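Household chore automation

Household chore automation is the use of machines to do the routine work of a home, such as cleaning floors, washing up, folding clothes and putting things away. The term is also used for similar light work in shops, small workshops and care homes, where the tasks and tools are much the same. Single-purpose appliances have done part of this work for a long time. Machines that can move from one chore to another, using the tools already in the house, are still mostly at the research stage.

Background

The washing machine, the dishwasher and the tumble dryer took over the heaviest parts of housework without needing to sense much about their surroundings. Each works inside a closed box. The load is put in by a person and taken out by a person, and the box does one thing in between. Writers on the subject often call the remaining work the "edges" of a chore: sorting, carrying, loading, unloading, folding and storing.

Robot vacuum cleaners were the first widely sold household machines to work in the open room. They manage flat floors well, with limited trouble from cables, rugs and thresholds. They do not pick anything up, and most owners clear the floor before starting one.

The next step is usually taken to be a machine with one or two arms, either on a wheeled base or fixed near a worktop. Such machines have been shown in laboratories for many years. The main change in recent work has been in how they are taught. Earlier systems followed movements written out by a programmer. Newer ones are often trained on recordings of a person guiding the arms through the task many times over.

State of individual chores

Tidying and carrying. Picking up a single rigid object from a clear surface is close to solved for objects of a suitable size. Mixed clutter is harder. Items touch each other, hide each other or roll away when nudged.

Laundry. Folding is a common test because cloth changes shape whenever it is handled. A towel laid out flat can be folded reliably by several research systems. Starting from a crumpled heap is slower, and shirts turned inside out remain a frequent cause of failure. Matching socks is easy for the camera but awkward for the fingers.

Washing up. Placing plates in a rack is possible when the plates are of a known type. Scrubbing a dirty pan calls for steady pressure and some judgement about when the pan is clean. Water and soap also make gripping less certain and are hard on exposed joints and wiring.

Cooking. Fixed kitchen cells that stir, pour and heat measured ingredients are in use in some canteens. Preparing a meal in an ordinary kitchen, with food in packets and tubs, is well beyond present machines.

Floor work with hand tools. Sweeping and mopping with an ordinary long-handled tool are less studied than vacuuming, partly because a robot vacuum already covers the simplest cases. The interest lies in corners, stairs, spills and swept-up rubbish that has to be lifted into a pan.

The Namis trials

A comparison often cited by people working in the field is the set of trials run by the Namis group under Mirjam Boersma and Toshio Oshima. The group chose 20 chores from a longer list drawn up by cleaners and home carers. Each was attempted by a two-armed machine in furnished rooms, using ordinary shop-bought tools. The training set came to around 2000 recorded attempts, all made with a person guiding the arms.

A chore was counted as done only if no one had to step in. On wiping a table and putting cups in a cupboard, the machine finished 90 per cent of attempts. On sweeping into a dustpan it finished far fewer, and the group listed the handle as the main difficulty. A long handle turns in a two-fingered grip, and a small slip at the hand becomes a large movement at the head. When a broom was left lying on the floor, the arms first had to find the handle, get the fingers under it and lift without dragging the head.
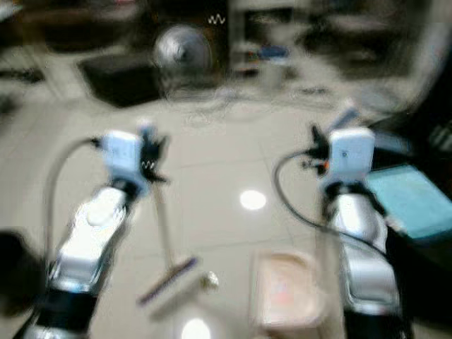 Shiny floors caused a second group of failures. Ceiling lights reflected in glazed tiles were at times taken for objects, and pale items on pale tiles were missed. Oshima later added matt and patterned flooring to the rooms so that the two effects could be told apart. Movement of the cameras was a further problem. Pictures taken during a quick turn were often too blurred to use, and the machine was set to pause before each reach. This made it more reliable and a good deal slower.

Shop-floor chores

Light work in shops and workshops shares many of these problems but has some advantages. Lighting is constant, tools hang in fixed places and the layout changes less often. Dremodero, a packaging firm, has used an arm on a wheeled base to empty scrap bins since February of last year. The bins were replaced with a single pattern with a wide rim before the work began. Elie Dabbas, who planned the change, has described the new bins as the larger part of the job.

Sweeping up around machines is still done by hand at the same site.

Cost and supervision

Most systems able to attempt several chores need a person on hand. In some services one operator watches several machines from a distance and takes control when one stops. Mhairi Munro has argued that this should be counted as labour when claims are made about automation, and that published figures should state how often an operator stepped in. Cinzia De Luca takes a different view and treats remote help as a normal stage, likely to shrink as the recordings from each rescue are added to the training data.

Speed is also disputed. A chore that takes a machine 70 minutes may be acceptable if the house is empty, but not in a care home corridor where people need to pass.

Safety

Household machines work close to children, older people and pets. Arms meant for the home are usually light, limited in force and made to stop on contact. Low force makes some chores harder, among them scrubbing and wringing out a mop. Privacy is a related concern, as machines that learn from recordings may store pictures of the inside of people's homes.

See also

Domestic robot
Remote operation
Robot vacuum cleaner
Washing machine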